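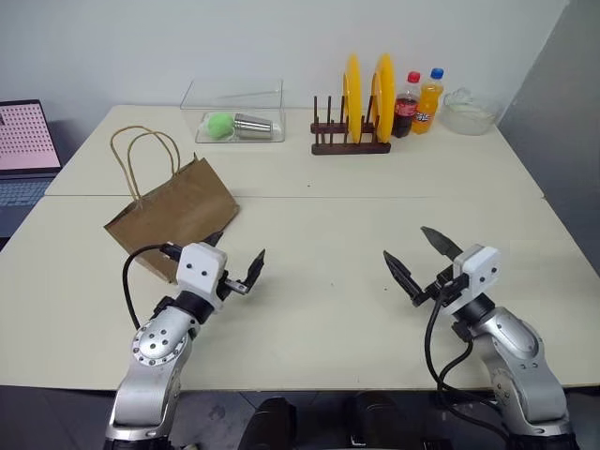

A laptop open at the left end of a long cream-white table.

Defne Taşdemir has been translating other people's letters for 17 years. Most of them were written by someone who is dead to someone who is also dead, and the person paying her is a grandchild who found a box.

She works from Prinmont, in two rooms over a bicycle shop, and takes on Turkish, Ottoman Turkish and German. When we spoke by phone she had just finished the largest job of her career, a set of 759 letters between two brothers, one of whom left for Gokunthorpe as a young man and stayed.

"The family thought there were maybe a couple hundred," she said. "Then a cousin sent a second suitcase."

The brothers wrote to each other for 60 years. Taşdemir read everything once before she translated a word of it, and that alone took most of the winter. She does this on every job now. Early on she used to start with page one, and she would get a nickname wrong for months.

"There was a man they called the Colonel. I had him down as a colonel. In letter forty or so he gets fed, and he's a goat."

Handwriting is the slow part. The older brother wrote small and used every margin, turning the page sideways when he ran out of room. The younger one had a clear school hand that got worse after he hurt his wrist at the cannery. Taşdemir keeps an alphabet sheet for each writer, with every version of every letter she has met, and goes back to it when a word won't come. If it still won't come she leaves a gap in square brackets.

"Clients don't like the gaps. They ask me to guess. I'll put a guess in a footnote, but I won't put it in his mouth."

She charges by the page and gives a price before she starts, except for Ottoman script, which she bills by the hour. She asks for scans. Originals make her nervous, and she has sent two boxes straight back by courier.

The question she gets most often is what to do about bad news. Letters have debts in them, and second households, and opinions about daughters-in-law who are still living. Her rule is that she translates all of it and warns the client first.

"I call them. I don't email. I say, page such and such, you may want to read it alone."

Malachy Cullinane, who edits her English, thinks she is too strict about one thing, the repeated greetings. Nearly every letter in the set opens with wishes for the health of the same eleven relatives, in the same order. He wanted to cut them after the first few. She kept them all.

"One February an aunt drops off the list," she said. "They don't mention it anywhere else. That's how you find out."

Cullinane let her have that one. They did agree to drop the brothers' running totals of postage.

The finished translation comes to 1524 pages and will be printed privately for the family under the title Oh, which is how the younger brother began any sentence he was not looking forward to. Taşdemir has asked for one copy. She has a shorter job next, nine postcards and a recipe - the recipe is missing its second half - and after that she plans to take some time off and answer her own mail.

"I owe my sister a letter," she said. "I've owed it to her for a year."

We use cookies to remember your settings and count visits. Accept all / Manage choices

Get new interviews by email. Enter your address to subscribe. You can unsubscribe at any time.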